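# Effect of Straining Method on Dilution and Clarity in Shaken Citrus Drinks

Project report, submitted 19 Sep 2022

## 1. Background

Shaken drinks that contain citrus juice leave the tin with suspended pulp, small air bubbles and ice fragments. The strainer determines how much of this reaches the glass. Most home recipes specify either a single strain (spring strainer only) or a double strain (spring strainer over a fine mesh cone), usually without stating what difference is expected.

This project compared three straining methods using one sour recipe. The measured quantities were final volume, dilution by mass, residue left in the strainer, and time until a visible foam layer collapsed. A short tasting session was run at the end. The work was done in the teaching kitchen at Skornville as part of the second-year beverage module.

## 2. Materials

The base recipe was 60 ml gin, 25 ml lemon juice and 20 ml simple syrup (1:1 by weight). Gin and syrup were each taken from a single batch. Lemons were juiced on the morning of each session and the juice was passed once through a coarse sieve to remove seeds. No egg white was used, since it would have dominated the foam measurement.

Ice came from the Grastgate machine, which makes solid cubes. Cubes were drained on a perforated tray for two minutes before use. In an early trial we skipped this step and the extra surface water added up to 6 ml per drink, more than the difference between two of the strainers.

The three methods were:

- **Method A:** spring strainer, gate open
- **Method B:** spring strainer, gate closed
- **Method C:** spring strainer, gate closed, over a fine mesh cone

The mesh cone was the Onsri small model. The scale reads to 0.1 g.

## 3. Procedure

Each drink was built in the small tin, weighed, and shaken with 150 g of ice for 12 seconds. The shake was timed with a metronome at a fixed rate to keep the number of strokes similar. The drink was then strained into a chilled, tared glass and weighed again. Dilution was calculated as the mass gained, corrected for liquid left in the tin. 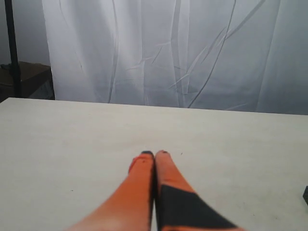

The correction matters more than expected. With Method C, a few grams stay in the mesh unless the cone is tapped against the rim. We tapped three times in every case. Without a fixed rule the retained mass varied enough to hide the effect being measured.

Each method was repeated 14 times, in an order drawn at random before each session. Residue in the cone or strainer was allowed to drain for 30 seconds and then weighed. Foam collapse was judged by eye as the point at which the liquid surface first showed through at the center of the glass. Two observers recorded this separately and the mean was used.

## 4. Results

| Method | Mean dilution (%) | Residue (g) | Foam collapse (s) |
|---|---|---|---|
| A | 31.2 | 1.1 | 199 |
| B | 29.8 | 2.6 | 312 |
| C | 28.4 | 5.9 | 141 |

Method A let the most ice through. Fragments kept melting in the glass, so the dilution figure, taken right after pouring, understates the final value. Drinks left for five minutes gained a further 2 to 3 percent water in the liquid phase. Drinks from Method C changed very little over the same period.

The foam result was not what we predicted. We assumed the mesh would produce a finer and longer-lasting foam. It gave the shortest collapse time, while the closed gate alone gave the longest. One possible reason is that pulp helps hold the bubbles in place and the mesh removes most of it. We did not test this directly.

## 5. Tasting

Eight tasters from the Drestitz group received one sample of each, unlabeled. Five preferred C, two preferred B and one preferred A. Comments on C mentioned a smoother texture. Comments on A mentioned ice on the lips — two tasters listed this as a fault and one as a benefit. The group is too small for a statistical claim.

## 6. Sources of error

- Shaking was done by hand. Stroke rate was controlled but stroke length was not.
- Lemon acidity was not measured and probably varied between sessions.
- Room temperature rose by 3 °C during the longest session.
- Foam collapse is a subjective endpoint. Observers differed by up to 20 seconds on Method B.

## 7. Further work

The foam test should be repeated with juice filtered to two pulp levels and all three strainers. A second recipe with lime, and one with egg white, would show whether the ranking holds. Both are planned for December if kitchen time is available.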